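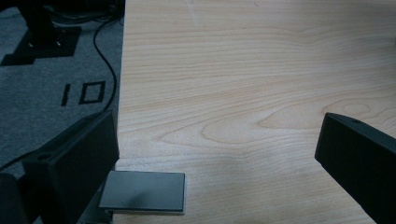

Zurkcombe Building Users' Group
Minutes, 10/28/20

In the chair: Amparo Carhuamaca
Notes: Walter Rengifo

1. Minutes of the June meeting
Accepted with one change. Item 4 said the cables in the carpeted room "have been dealt with." Walter asked that it read "are to be dealt with."

2. Cables on the floor
There are still black cables lying on the carpet beside the table, with a tangle of them near the corner. Amparo asked what had been done since June. Answer: a quote had been requested. She said a quote does not pick anything up off the floor.
The Hájek quote is $2,185 for floor covers and a new outlet. Walter doubts we need the outlet and wants to see a price without it. Several people thought ties and a strip of cover would do the job. Agreed to spend up to $63 on those first and look at the quote again after.
Action: Walter to buy ties and cover strip.

3. Floor numbers
The number 10 is printed on the carpet next to the table. The plan is for every table to have a number so that bookings can be matched to places. Amparo was not convinced. She pointed out that the booking sheet still uses the old names and that people sit where they like. It was said that the numbers would help once the sheet is changed. She asked who is changing the sheet. No name was put forward.
Left open. No more numbers to be paid for until the sheet is done.

4. Tabletops
Muditz has offered to refinish the pale wood tops and says they will then last 20 years. Walter asked how that was worked out and has had no reply. The general view was that the grain looks nice and the tops can be left alone. Offer declined for now.

5. Uturon cleaning contract
Carpet cleaning is meant to happen every 7 weeks. We have no record of visits, only bills. Amparo will not sign the next one until dates are supplied.
Action: Amparo to write to Uturon.

6. Other business
A request for a second coat rack. Walter asked where it would go. Held over until someone brings a measurement.

Next meeting to be set by email.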